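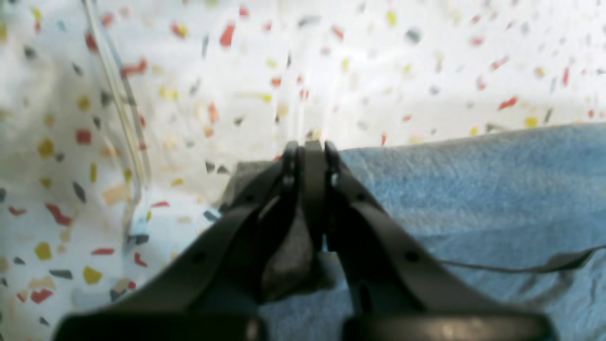

Page last changed: Apr 18, 2024

Welcome to the gripper pages! I've been meaning to put this one up since March, when the second pair of fingers was finished and I could at last compare them with the first pair properly. If you've come over from my notes on the Osman controller, hello again, and sorry for the long wait. If you're new, I have one small arm, a desk in the back bedroom and far too many opinions about fingertips.

The picture at the top is the view from the wrist camera, looking along the two long fingers to the tips, with a dark grey soft block held between them. I put this view first as it's the one I spend my evenings staring at. A side view tells you how the arm is getting on, but for judging a grip I want to be right down there with the tips, even if it means the near ends of the fingers go a bit blurry. They're dark, which suits me very well against a pale surface full of coloured flecks. I can find the edge of a fingertip at a glance and so, most of the time, can the software.

The flecks have been a talking point among the people I swap emails with. One school of thought says you should test on plain white and nothing else. I did that for months with the old Plorkow gripper and got lovely numbers, and then I moved to a busier background and the lovely numbers went straight out of the window. So now I like plenty of little red and yellow and grey bits about the place. The light blue cloth on the right is my other favourite. Soft things on soft things are much harder than a block on a bare table, because the fingers can pick up a pinch of cloth along with whatever they were sent for, and then you've got a grip that feels fine to the motor and is completely wrong.

On to the fingers themselves. I've been comparing two sets, which I call the Jakels and the Drerkicos after the places I had the designs from.

The Jakels are the short ones. They're stiff, quick to fit and very good at anything with flat sides. I can drop them on a block from a slightly silly angle and they sort it out. Where they let me down is anything low and squashy, because the wide ends touch the table before they've got far enough round the thing. You can cheat by closing them early and sliding in, but then you push the block along in front of you like a snowplough. I had a whole evening of that and went to bed cross.

The Drerkicos are long and narrow at the ends, and I wasn't expecting to like them. Long fingers bend! Mine do, a little, and if you squeeze hard you can feel the tips start to splay. But for soft stuff you don't want to squeeze hard in the first place, and the slim tips get into places the others can't. They also leave a lot more of the view clear, so the camera has something to look at besides finger.

I gave each set 100 tries on soft blocks, all at the same closing speed, with the block put down any old how between goes. A try counted as good if the arm could lift, hold and put down again without me stepping in. The Jakels managed 49. The Drerkicos did better than that by a good way, but I lost my place in the tally towards the end (the phone rang) so I'm not going to print a figure until I've run it again. I know, I know. The sheet has a clicker counter next to it now.

A few things I learned along the way, in no order at all:

Closing force matters less than I'd thought and closing height matters more. Moving the tips down by 2 mm made a bigger difference than anything I did to the motor settings.

Bright light from overhead is a mixed blessing. It keeps the shadows soft, and I like it for looking at the tips, but a shiny surface throws glare back at the camera and the pattern washes out just where you'd like to see it. I've tried turning the exposure down, and then the bases of the fingers turn into two black lumps. I've settled on leaving it bright and putting up with the pale patch.

Cables get everywhere. If your thin ones can wander across the work area, they will, and the arm has no idea that a cable isn't something to pick up. I've now got a habit of glancing over before each go - well, before most goes.

The Osman controller has been good as gold through all this. It takes a few moments longer to start up than my old one, but the closing movement is much smoother, and I've not had that nasty little jerk at the end that used to flick things off the table. The only setting I changed was the hold current, which I took down by 20 per cent for the soft blocks. I may go lower still.

Next job is a set of rubber pads for the long fingers, if I can find a glue that sticks to them. I'd also like to try them on folded cloth, edges only, which I have a feeling will be horrible. If you've done that with anything like these tips, please do write and tell me how you got on, and what you used for the pads!

Contact me by email | Words and pictures copyright of the author, please ask before borrowing | Back to top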